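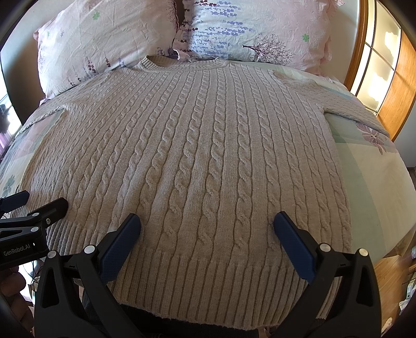 About us

Hi, I'm Ita Doherty, and I run Osonia with Clem Baxter. We teach robots to fold laundry, mostly knitwear (the hard stuff!).

People always ask about the June fault, so let's get to it. A finger on our folding arm kept closing after the stop button was pressed. It tore a cuff and pinched Clem's thumb – he was fine, just very grumpy. A stop signal was getting stuck behind 41 queued moves.

We shut down for 2 weeks and wired the stop straight to the motors. Then we ran 234 test stops before anybody folded so much as a sock. Clem still checks it every morning.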